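Subject: Re: [sim-lab-equip] Consumables line for next year
List: sim-lab-equip

Replying below, since the quote deadline is the end of November and I would like the list to agree on numbers before then.

> We have Rasteck's figures for renewing the service contract and
> Filali's for pads and thread. Finance wants one line for all
> consumables on the robotic suturing bench. Can someone who runs
> the bench say what we really go through, and whether the pads
> could be made to last longer? Also, is the second set of needle
> drivers still needed, or can it move to the year after?

I'll take the pads first. The budget sheet assumes a fresh pad for every run. On our bench a pad carries several incisions and stays in place until they are closed, so the sheet overstates what we need. My request is 41 pads for the year, down from the 100 in the draft.

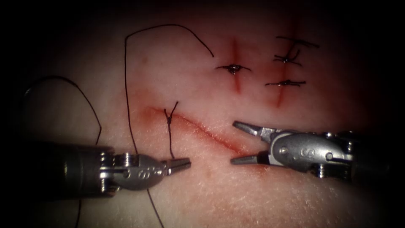
Two vertical incisions with tied stitches, and the curved one between the two needle drivers.

Please keep the curved cuts in the plan. Somebody suggested ordering pads with straight cuts only, as the unit price is lower. The tying tasks we want to run in the spring include curved incisions, and cutting them ourselves takes bench time that is not in anyone's budget.

Thread is the item I would raise. The draft works it out from the number of stitches, and that misses most of the use. We work with long strands so there is enough to loop and tie, and the tails get trimmed afterward. What is left over is often too short for another stitch. I would budget thread by the session and put in 13 boxes. Filali will hold the price if pads and thread go on the same order. 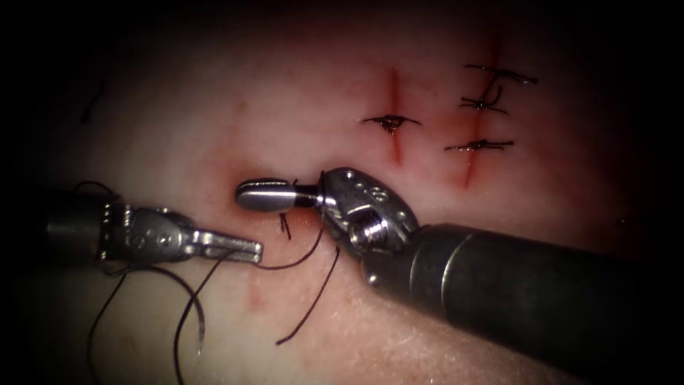
Thread held in the left jaws, with the single stitch and the row of three farther up the pad.

On the instruments – I would not push the second set back. Each driver has a limited number of uses before we have to replace it, and the set we have now will reach its limit partway through the year. If one goes out of service and there is no spare, the whole bench stops, because the tying tasks need both arms. Wutgate quoted nine weeks for delivery. Ordering when the first one expires means nine weeks with nothing running, and we would still be paying for the service contract.

If money has to come out somewhere, I would take it from the Plerov cart. It is a good cart, but the current one works and the wheels can be replaced.

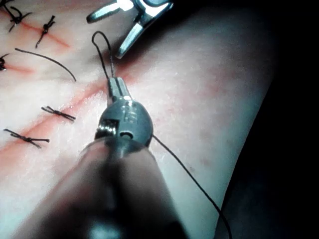 Does the service contract cover wear on the jaws?

It covers the arms, the controller and the cameras. Jaws and wrists count as part of the instrument, so they come out of the instrument line.

That last point is worth adding to the sheet as a note. Last year two of us read the contract differently and the instrument line came up short.

So the changes I am asking for on the draft are:

Pads: 41, mixed straight and curved, Filali
Thread: 13 boxes, same order as the pads
Needle drivers: second set stays in this year, Wutgate
Service: renew with Rasteck on the current terms
Cart: move to the year after

If anyone on the other bench uses pads at a different rate, send me your figures and I'll put them in as a separate row. I don't want to average the two, as the tasks are different and the total would be wrong for both.

I can send the revised sheet to finance once I have heard from the people who book the evening slots.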